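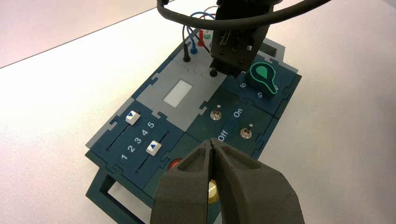
Two white slider knobs, and the numbers 1 to 5 running up between them.

In praise of things you can push
10/10/19

I bought a radio! A proper one, a Flonder, from the secondhand shop in Jilport, for 21 dollars. It has a tuning dial the size of a jar lid and a volume slider that moves with just the right amount of drag, and I've been walking past it all week only to nudge the volume up a little and then down again.

It got me thinking about how much I love real controls, the kind you can find with your eyes shut. Our old stove, a Cartwright that came with the apartment, has four burner knobs and an oven knob, and I know from the feel of the left front one exactly where a slow simmer sits. The new stove we tried in June, when we were house-sitting, had a flat glass panel. I had wet hands. I pressed the little flame symbol 3 times, it beeped at me, and the pasta water went off the boil while I dried my fingers on my shirt.

And don't get me started on thermostats (okay, I'm starting). The Jukau in our hallway is a plain round dial with a red needle. You turn it to 72, there's a soft click, and that's the whole manual. Guests can work it. My niece worked it when she was four, which did give us one very warm evening.
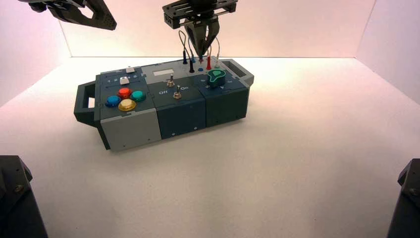

The other half of a good control is the box it lives in, and I think people forget that part. My radio is lovely to use but awful to move, a smooth heavy cube with rounded corners that wants to slide right out of your arms. Getting it up the stairs from the car took two rests and some bad language. What I'd give for a handle at each end, like the ones on that gray and blue box, so you could just pick it up with both hands and go! I've been looking at drawer pulls at the hardware store, but the case is thin and I'm scared of cracking it.

Back to the dial. There's a station way down at the low end that plays nothing but dance bands, and it only comes in clearly if you creep up on it from the left. Come at it from the right and you get the farm report – also good, I've learned a lot about hay. With an app I would have typed in a name and never heard a word about hay.

Next up is a lamp with a push switch in the base, the chunky kind that goes clunk. The shop had one, but the cord looked chewed so I left it there. I might go back for it and put a new cord on.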